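Snack Basket Packing, the Letero set
Read me first

Hello, and thanks for stopping by. Letero is a small collection about something most of us do without thinking, which is getting packets of biscuits and chips into a shopping basket. It holds 498 short takes, 27 of them kept aside for checking, and I've grown rather fond of every one. The basket is the light blue one with slotted sides and two handles. 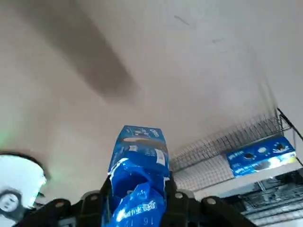
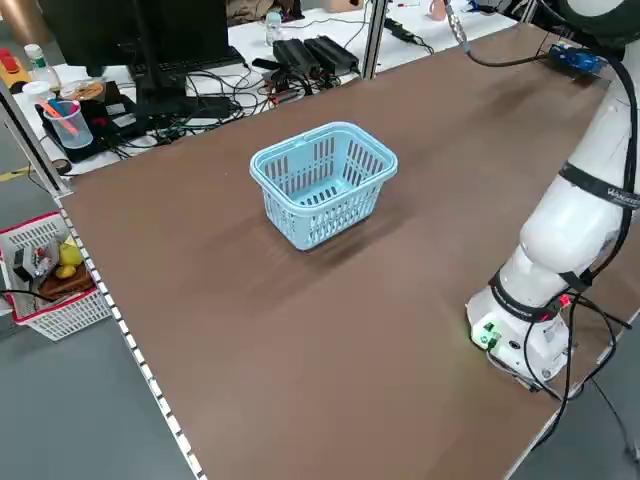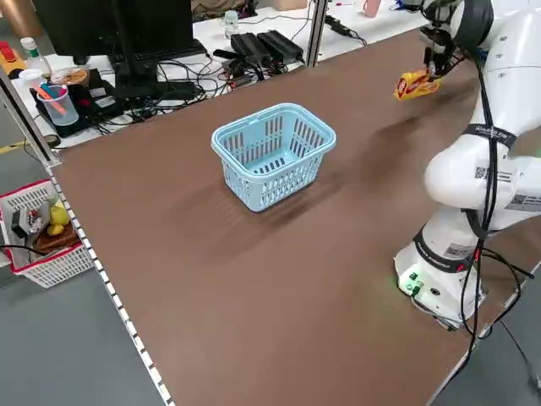 Hamisi Rashidi wrote back after going through the July takes, and he'd like the soft bags and the stiff cartons listed separately, as a crumpled bag settles into a corner in a way a box never will. He also asked that torn packaging stay in, seeing as that's how snacks look in anybody's pantry.

I've taken up both suggestions. The bag list is in bags.txt and the cartons are in cartons.txt, and please do write if you find a packet under the wrong heading!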